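Forty-two towels and a percentage

I have been putting off writing about the Planard result, mostly because three people have now sent me the same headline and I wanted to read the thing properly before being rude about it. I have read it twice. I am still going to be a bit rude.

The claim is that a policy trained on demonstrations from one table can be moved to another table, with different baskets and different towels, and still put rolled towels into a basket 96 per cent of the time. Lakmal Bandara, who I shared an office with for years and who now works on it, was kind enough to let me visit in April and sit through an afternoon of trials. He knew I would write this.

My first quarrel is with the word "success". In the paper a trial succeeds if the towel ends up inside the basket. It may come unrolled on the way. It may land on top of another towel and flatten it. Anyone who has folded laundry for a living would call that a failure, and I think a reader who sees 96 in an abstract has the same picture in mind that they would.

The second is the start position. Every trial begins with the towels already rolled and laid side by side. Rolling a towel is the hard bit! Picking up a neat cylinder with two fingers that open wide enough to go round it is a much smaller problem, and the paper spends one sentence on this. 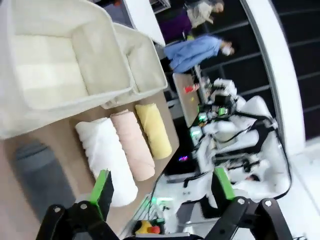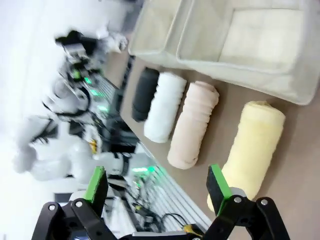

Towels and baskets from the wrist, three rolls in the first view and four in the second.

Cardiff, April

What I would like to know is how much the wrist view is doing. Dilruba Matubbar ran a version with the wrist camera switched off, leaving only the fixed one, and the score dropped to 70. That is tucked away in the appendix and to my mind it is the most interesting number in the whole thing. If the policy leans that hard on what it sees between its own fingers, then "moved to another table" is a gentler test than it sounds. From up close one tabletop looks a lot like the next -- the towel fills most of what matters, and the towels hardly changed except in colour.

I put this to Lakmal and he half agreed. His answer is that the baskets changed too, and they are soft, so the rim moves when you brush it. Fair. But the authors give us 42 trials on the new table, and I don't know how many of those touched the rim at all. He didn't either. He has promised to go back through the recordings.

Prys Vaughan commented on my last post that I would complain about any result short of a working hotel laundry. Possibly. What I am asking for is duller than that: the same policy, towels dropped in a heap, a person scoring the basket at the end who hasn't been told which method they are looking at. If it manages 40 per cent I will be impressed and say so here.

The code is meant to be out before the summer. I'll run it on our own arm when it is, assuming Anjana lets me have the bench back.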